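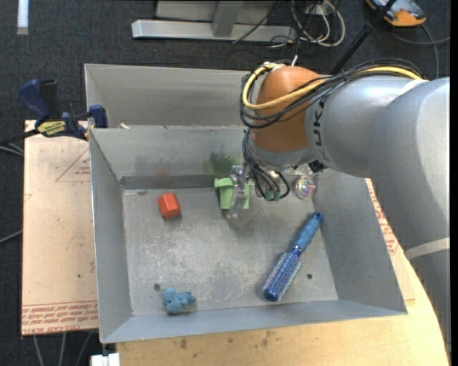 ## Flesstead Swap Shelf: questions we get a lot

Last updated October 5, 2019. Rules changed a bit over the summer so please reread even if you've been coming for years.

### Where is it?

Holloway Street, side door of the old Rindus shoe store. Not the front door, front door is the dentist now. Parking behind the building, free after 5.

### Do I have to bring something to take something?

No. Take what you'll use. If you can bring something next time, great.

### How many things can I take?

3 per visit per household. Books don't count. Baby clothes don't count either, take the whole bag if it's your size.

### What do you accept?

Toys, small kitchen stuff, books, puzzles, craft supplies, picture frames, baby and kids' clothes, small lamps with a working plug. Clean please. If you have to wipe it before you hand it over, wipe it at home.

### What don't you accept?

- car seats, crib mattresses, bike helmets
- big TVs, any size printer
- opened makeup or lotion
- knives (yes even the nice set)
- VHS tapes. We have 37 of them and they are not moving
- anything that needs two people to carry

### What about hairbrushes and combs?

New in the package only, for the shelf. Same goes for toothbrushes, razors, that kind of thing.

### My puzzle is missing a piece. Still ok?

Write it on the lid with a marker. "1 missing, sky." People will take it. Puzzles with no note get checked by whoever has time and then sit for weeks, so the note really helps.

### Can I drop off when you're closed?

Please don't. Stuff left by the door gets rained on and then it's trash and we pay for the trash. If you can't make the hours, email and we'll find a time.

### What are the hours then?

Posted on the door and on the town calendar. They move around in January becuase of the heating, so check before you drive over.

### Can I reserve something I saw?

No holds. We tried it, the back table filled up with things that never got picked up.

### What is the Zondley card?

The paper punch card from the Zondley library. Show it and you get one extra item per visit. You don't need one to come in. Ask at the library desk for the card, we can't print them here.

### Is there a limit on how much I can drop off?

Two grocery bags or one box at a time. Cleaning out a whole house? Email first, we'll try to spread it over a few weeks. Last spring we took in 913 items in one month and the hallway was not passable.

### Can teachers take more?

Yes, up to 100 small items once per school year, craft supplies and books mostly. Bring a school ID. Come near the end of open hours if you can, it's less crowded.

### Do you test electrical things?

We plug it in. If it turns on it goes out. Thats the whole test, so use your own judgment at home.

### I took something and it doesn't work / doesn't fit.

Bring it back, no questions. Doesn't count toward your three.

### What happens to stuff nobody takes?

After six weeks it gets a yellow sticker. Two more weeks and it goes to the charity pickup, or recycling if they won't have it.

### Can I pay or tip?

Jar by the door. It goes to rent and light bulbs.

### Can kids come?

Sure, with an adult. Please no playing with the toys in the aisle, it's narrow and people trip.

### Is it wheelchair accessible?

Side door has a ramp. The back room has one step down, tell us what you're looking for and we'll bring it up front.

### Question not on here?

Email is on the door and on the flyer. We answer most within a few days, slower over the holidays.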